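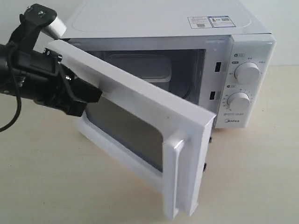

1/ Notes on reheating with a two-knob microwave, written up after May, when we swapped the keypad model in the Brultden office kitchen for a plain one. Several of you asked how a mechanical timer compares. Long thread, mostly dull.

2/ Controls. Large knob on top is power. Smaller knob underneath is the timer, with a ring of numbers printed around it. No clock, no menu, no beep for every key. Training time for a new user is close to zero.

3/ The timer's weak spot is the short end of the scale. On ours, anything under a minute is a guess. The fix is old: turn the knob well past the mark, then bring it back. Bastian Wendt timed this against a stopwatch and got 96 seconds on a setting of 90. Good enough for soup.

4/ If you need 20 seconds for butter, set two minutes and stand there. Open the door when it looks right. Then turn the timer back to zero by hand. A mechanical timer left with time on it will start the oven again when the next person shuts the door, and an empty cavity is bad for the magnetron.

5/ Latches. There are two slots on the front frame, one above the other, between the cavity and the knobs. The door hooks go into those and work the interlock switches. Wipe the area with a cloth that is barely damp. Do not spray cleaner at the slots. Štěpánka Kuruc replaced a switch on the old oven that had gummed up this way, and the part took three weeks to arrive from Guron.
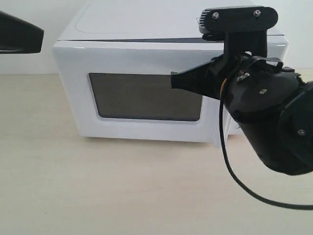
6/ Door window. Dark windows hide boilovers, so check the food by opening the door. The tint is partly the perforated screen that keeps the energy in. If the screen is ever dented or burned, retire the oven. Fingerprints on a glossy white door come off with dish soap and water. Abrasive pads leave a haze that never leaves.

7/ Top surface. Keep it clear. I know it looks like a shelf. Check where the vents are on your model before you park the bread on it. Ours is also where the stickers are, and I'd like those to stay readable for whoever has to order parts.

8/ Power settings. Most people leave the large knob at maximum and complain that rice is hot at the rim and cold in the middle. Half power for twice the time, stir once. The oven gets there by switching full power on and off, so the food has gaps in which the heat can spread. You can hear it cycle.

9/ Loading. Ernő Nyitrai weighed his lunches for a while and settled on 200 g portions in a shallow layer. Same food in a deep box took noticeably longer and needed stirring twice. A rectangular box also heats faster at the corners, so push the dense stuff there toward the middle, or leave a gap in the center if it's pasta.

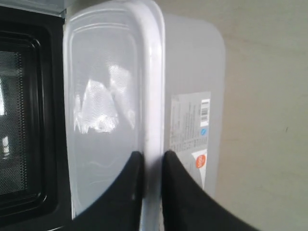
10/ Container choice matters more than the oven. What I look for first is a microwave symbol molded into the base, then a stated maximum temperature, then whether the lid is rated the same as the body, because often it isn't. Check all of that while the paper label is still on the box, and take the label off before the first use. On a frosted body like this one, with a barcode label plus a round orange sticker, expect to do some peeling. Warm water, ten minutes, then a little cooking oil on whatever glue remains. A thick raised rim on the lid is useful too, as it gives you something to pull on.

11/ Lids. Never heat with the lid sealed. Set it on loosely or lift one corner. Steam needs a way out, and a lid that has bowed once does not seal well afterward. Hildegard Kasten uses an upturned plate and has had no trouble.

12/ Scratches. Fine scratches on a lid are cosmetic. Pitting or white chalky spots inside the body are a different matter and usually come from heating tomato sauce or oil, which get hotter than water does. Move that box to dry storage.

13/ Cleaning the cavity. Bowl of water, slice of lemon, about 3 minutes on full, leave the door shut for five more. Wipe the ceiling first. Everyone forgets the ceiling.

14/ Open question: has anyone found replacement knobs with a flat-sided shaft hole that fit properly? Torben Engelhardt tried a set from a shop in Ulten and the timer knob sat a few degrees off the scale. Part numbers welcome.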